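The invitation had specified Tuesday, and on Tuesday the delegation came. It entered the Zenville Municipal Training Annex at the appointed time, signed the register in order of seniority, and was issued visitor cards by a clerk who checked each name against a printed list.

Tumelo Ngcobo's name was the last on the list. He had been an assessor with the District Office of Works for less than a month, and his instructions were to observe, to take notes, and to direct all remarks through the head of the delegation. The head of the delegation was Mrs. Zhuravel, who had assessed bridges, boilers, and two ferries, and who did not remove her coat indoors.

They were received by Chun-yin Ko, Director of Demonstrations for the Tristodow Company. Mr. Ko welcomed them on behalf of the company and its partners. He regretted that the lift was under inspection and led them up three flights of stairs to the gallery, where chairs had been set out facing a wide screen.

"The District will be aware," he began, "that Zamia is to be entrusted with the sorting of goods at the river depot. Before any such trust is given, Zamia must practice. It practices in simulation. What you will see this morning is the practice room."

"Is it a room?" asked Mrs. Zhuravel.

"It is a room for the purposes of the contract," said Mr. Ko.

She made a mark on her paper. The lights were lowered and the screen came on. Mr. Ko explained that the delegation would share Zamia's view of the exercise, looking down past its own gripper at the floor. The floor had never been swept or walked upon, he said, and it was reset between attempts at no cost to the District.

Tumelo wrote down "no cost to the District" and underlined it, as he had been trained to do with any statement of that kind.
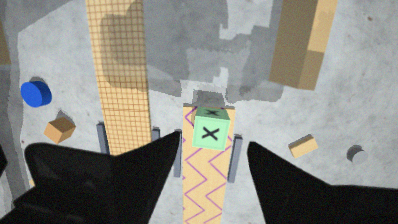
*The marked cube between the guides, as shown to the delegation from the gallery.*

"You will observe the cube," said Mr. Ko. "It is green and bears an X. The X is of no significance to Zamia, but our visitors find it easier to follow an object that has been marked."

"And the purple?" asked a gentleman from Accounts.

"The zigzag pattern identifies the plank. The plank with the small squares is a different plank."

"I see that it is different. I asked why it was purple."

Mr. Ko said that he would obtain an answer in writing. He appeared to be accustomed to such requests, and a young woman at the end of the row recorded it on a numbered form. The form was the tenth of the morning, although the delegation had been seated only a short while. Tumelo supposed that the stairs had produced several.

The exercise was then described in full. Zamia was to close its gripper on the cube, lift it clear, and report. It had been allowed 1000 attempts in the current term, of which 300 had been completed before the visit. The record of these attempts was available in a binder on the side table, and the delegation was invited to consult it during the interval.

"How many of the 300 were successful?" asked Mrs. Zhuravel.

"In the first 200, the question was not put to it in those terms," said Mr. Ko. "We asked it only to approach. Approach is a separate competence."

"And in the others?"

"It has made a very good beginning."

Mrs. Zhuravel turned a page. Tumelo looked again at the screen, where the two black fingers stood on either side of the cube. He had expected to be impressed by some display of speed. What held his attention was the blue cylinder lying off to the left, and the pale gray one on the other side, so near to the color of the floor that he found it chiefly by its shadow. They did not seem to belong to the exercise. He wondered whether Zamia had been told this, or whether it had been left to decide for itself what was not its business.

He had wondered the same thing during his own first week at the District Office. His desk had come with a drawer full of keys. No instruction had been given concerning the keys, and he had not liked to ask.

He wrote a question on a slip of paper and passed it along the row, as procedure required. Mrs. Zhuravel read it, considered it for longer than he would have liked, and read it aloud.

"The junior assessor wishes to know what the machine makes of the other objects."

Mr. Ko inclined his head. "The other objects are not assigned."

"He has seen that they are not assigned. He wishes to know what it makes of them."

There was a pause. The young woman took up a fresh form, but Mr. Ko raised one hand and she put it down again.

"In an early attempt," he said, "Zamia passed over the cube and went to the gray cylinder. It stayed there until the time had run out. The engineers considered this a fault. They looked for the cause and found none. It did so again on the next attempt, and on the one following, and after that it did not do so again."

"What was done to correct it?" asked Mrs. Zhuravel.

"Nothing was done. A correction had been scheduled, but it was no longer required."

"Is this in the binder?"

"It is in an appendix to the binder."

"Then we shall have the appendix," said Mrs. Zhuravel.

The interval was taken in an adjoining hall, where tea was provided, together with a plain biscuit. The gentleman from Accounts asked several people about the purple. Tumelo stood by the side table and read the appendix, which ran to a single page. It gave the three attempts by number, with the time allowed for each. Under "Result" the same word had been entered three times, and the word was "Attended." Someone had later ruled a line through the first entry and written "Failed" above it. The other two had been left as they were.

He became aware that Mr. Ko was standing next to him.

"I made those entries," said Mr. Ko. "I was in the record office at that time. The word is not on the approved list. I was asked to amend all three, and I began to do so."

"Why did you stop, sir?"

Mr. Ko looked toward the gallery door, through which some part of the screen was still visible. "I was called away to the telephone," he said. "When I returned, I had been promoted."

The delegation resumed its seats. Mr. Ko gave the order for the attempt to proceed, and an engineer in the room below repeated it. The gallery became quiet. Even the gentleman from Accounts leaned forward. On the screen the fingers drew together, and the cube, with its X, rose from the plank and was held.

There was applause of a suitable length. A notice of completion was printed and handed to Mrs. Zhuravel, who signed it, dated it, and asked for a second copy. Mr. Ko thanked the delegation for its attention and spoke briefly about the depot, the coming season, and the company's hopes for both.

Tumelo did not applaud with the others, as he was writing. The machine had reported, and the exercise was over, yet the screen had not been turned off. The view had begun to shift by a small amount toward the right. It went on shifting, with the cube still held, until the gray cylinder lay in the middle of the screen, and there it stopped.

He looked at Mr. Ko, who had seen it, and who was explaining to Mrs. Zhuravel where the coats had been hung, although she was wearing hers.

On the stairs she asked for his notes, and he gave them to her. She read them as she went down, one hand on the rail, and returned them at the second landing.

"You have used a word here that is not on the list," she said.

"Yes, ma'am. I can amend it."

"The report is due in April," said Mrs. Zhuravel. "Leave it for the present." She buttoned her coat to the collar and went ahead of him to hand in her card.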